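Wednesday, evening

Quotes are in from everyone except Soteck, who have asked again for the mains voltage. I gave it in the first message and in the second. Sent it a third time before lunch.

The position tonight. The equipment line has 2,688 left in it and has to be spent or committed by the end of October. The temptation is to put all of it towards an arm, and Himitz would be glad of that, as their cheapest six-axis unit comes in just under the line before tax. After tax it does not. Their quote also leaves out the mounting plate, the emergency stop box and the cable between the controller and the arm, all of which appear on a separate sheet headed "recommended". I do not see how the cable can be recommended. Filed under next year.

What can be bought now is everything on the collecting side. Renby want 561 for a second hand-held gripper with the camera mount, case and charger. The jaws are the parallel-opening type with the linkage I already know, and the pads come off without dismantling the finger. Kauppinen sell what looks like the same body with a different mount for less, but their delivery is eight weeks and the mount takes a camera I would then have to buy. Added up, Kauppinen is dearer. I did the sum twice, as it was not the answer I had expected from the price list.

Pads and pivot sets: 193 from Renby for the larger service kit. The small kit is cheaper per box and dearer per pad. There is also the matter of which pad. The blue ones hold well on card and on coated paper. On anything with a rim they need to be set a little lower on the object, and that is for the operator to learn and cannot be bought.

Carriage is quoted as "up to 136", depending on whether the batteries travel with the rest or on their own. Put the full amount in the sheet.

Paper cups and desk at this afternoon's session: 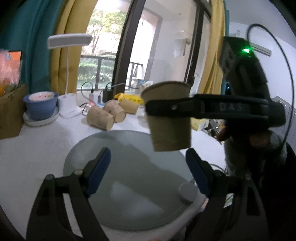
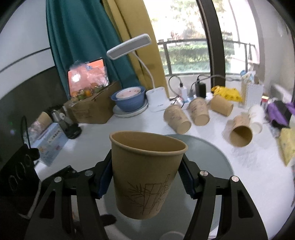

Notebook 4, page 31

Cups are a sensible object to plan from. They are cheap, they are light, and they deform before the gripper does. For the budget they go under consumables and hardly show. I have put in for two more sleeves of the plain kraft sort and one of the printed. The bamboo print is useful for checking orientation in playback: a plain cup can be turned a long way round its own axis without anything in the recording to say so.

Upright and on its side should be treated as separate tasks for planning purposes. A cup on its side needs the wrist brought round before the jaws close, and that is a slower and more variable movement. If I cost the sessions per attempt, the two will average out into a figure that is true of neither. Costing per hour is simpler and I can compare it with the hire rate Himitz gave me for a demonstration arm, should it come to that.

Lighting. There is a big window behind the desk and the exposure at the top of the picture goes with the weather. The desk lamp helps near the cups. I looked up a pair of fixed panels and a blind. The blind is the better purchase and the duller one. It needs measuring properly before I order, and I have written "blind, measure" on the list for the third week running.

Desk space. The desk itself is large enough. The back of it is given over to chargers and cable, and whatever is bought next will bring another charger with it. A rail under the desk edge with the power strip fixed to it would clear most of that for very little money. Cable ties likewise. Neither of these needs to go through the equipment line, so I shall buy them locally at the weekend and claim them back.

Some notes towards the specification, so that I do not have to work them out again when Soteck finally answer:

Jaw opening must clear the rim of the widest cup with room on both sides. The listed opening for the Renby is measured without pads, so take off two pad thicknesses. Asked them to confirm this in writing.

Battery to be exchangeable without removing the camera. Kauppinen's is not, going by the drawing. The drawing may be old.

Cable or no cable. A cable from the camera is acceptable at a desk and a nuisance anywhere else. It wants a loop long enough to let the wrist turn right over, and a clip on the sleeve or forearm to take the weight of it. The cableless version costs more and adds weight at the end furthest from the hand. For this year's work, all of it seated or standing at one desk, cable.

Storage. I keep leaving this out of the sheet and then paying for it from somewhere else. Two drives, one of them kept in another building. No price yet.

Spare camera – no. The one failure this year was a connector, and the connector was replaced for less than the cost of posting the camera back.

Turning now to the question of the arm, which I will be asked about whatever I submit. My view is that buying one this year would leave nothing for pads, storage or light, and the arm would then sit waiting for recordings that were worth running on it. Buying the second gripper, the service kit and the drives costs much less, can be used in the week it arrives and does not tie me to Himitz or to any particular wrist flange. Against that, money not spent in October goes back, and there is no promise that the line will be as large next year. It was not as large last year. I have asked whether the remainder can be committed as a deposit. The reply was that deposits are treated as expenditure if they are non-refundable, and Himitz only offer refundable ones. I have written to ask if they would consider offering me worse terms. That will be a strange message to receive.

If the deposit does not work, the fallback is a longer service agreement with Renby, paid in advance. I am not fond of it. Their agreement covers the electronics and excludes "wearing parts", and wearing parts are most of what I would call them about. Ask for a version with the pivots included.

To do tomorrow: chase Soteck once more, by telephone. Get the pad thickness. Put tax in its own column, as the present sheet has it included on some rows and added on others. Measure the window.

Rain since four. Stopped work at half past six and have the start of a headache, probably the spreadsheet.

Contact | Copyright of the author, all rights reserved | Back to top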